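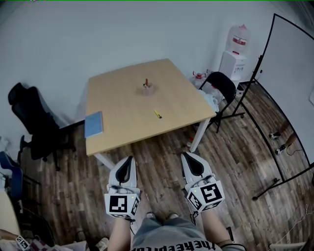
Yellow knife, blue notebook, table in the middle of the room.

OK so I finally signed up for the evening stone setting course at Plornelo and I have THOUGHTS. Small thread!

I've been making silver rings at home for a while, mostly plain bands, mostly for my sisters. Bezels I can fake my way through. Prongs, no. I've bent more prongs than I want to admit — and chipped one very nice garnet (RIP).

There are 23 of us split over two rooms, and you get your own bench pin and a flex shaft that doesn't wobble like mine does. Heaven!

First project is a four-prong ring with a practice stone. They hand you a bag of cubic zirconia from Fevon, 1,000 to the bag, so you can wreck as many as you like. I wrecked plenty.

Best tip so far: cut the seats a tiny bit lower than you think, then push opposite prongs a little at a time. I was closing one prong all the way and wondering why the stone kept tipping, duh.

Cost me about 300 with the tools, and you can pay in two parts. Next round starts in September, any level, but bring your own loupe because the shared ones are scratched to bits.

Flush setting is up next and I've got a strip of scrap brass ready to ruin. If anyone has a favorite burr set under 50 bucks, tell me!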